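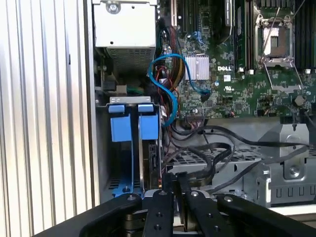 Item 1 was the teardown task on the desktop workstations, carried over from the September meeting. Devendra Rastogi reported that the Vorneck cell has run the task in its present form since the last meeting and that the operators are comfortable with it. He asked for agreement on which views go into the training set. The wrist camera sees the inside of the Dell case well, including the open CPU socket with its lever up and the blue cable looping down to the motherboard, but the finger links take up a good part of the lower view. Lăcrămioara Bucur said the fixed camera should be kept alongside it for every episode. Agreed.

Home | Projects | Meetings | Members | Contact

Minutes, Corkden working group on demonstration data
Posted in September by Lăcrămioara Bucur

2. Episode count
The target for the first release stays at 3,000 episodes. Devendra said the operators manage some 20 usable episodes in a session. Lăcrămioara asked that failed attempts be kept and labeled as failures — at present they are deleted at the station. Devendra to change this before Wednesday.

3. Starting positions
The case has been placed in nearly the same spot on the slatted table each time. Lăcrămioara was concerned that the policy will learn the spot and do badly when the case is moved. It was agreed to use 10 marked positions, changed at the start of each session. The parts fixture moves with the case for now. Nowicki will be asked to supply a second fixture so that the two can be moved separately.

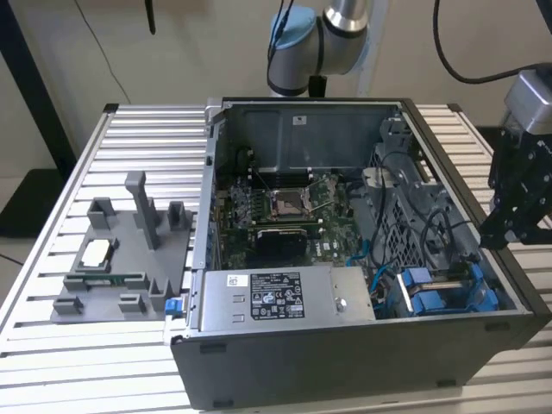 Case and parts fixture at the Vorneck cell, side panel off.

4. Cables
Discussion on whether to tie back the cables inside the case. Devendra was in favor, as the fingers pass close to them. Lăcrămioara was against — machines that come in from the field will not be tidy. Left as they are. To be looked at again if cable snags go over 18 in a week.

5. Labeling
Step names still differ between operators ("lift lever," "open socket," "lever up"). Lăcrămioara to send out one list. Old episodes will be relabeled in Grirkevum when the import is fixed. No date given for the import.

6. Other business
Gripper pads to be checked for wear at the end of each shift and noted in the log. The request for a third operator was put off to the next meeting.

Meeting closed at 4:15 p.m.

We use cookies to remember your settings. Accept | Decline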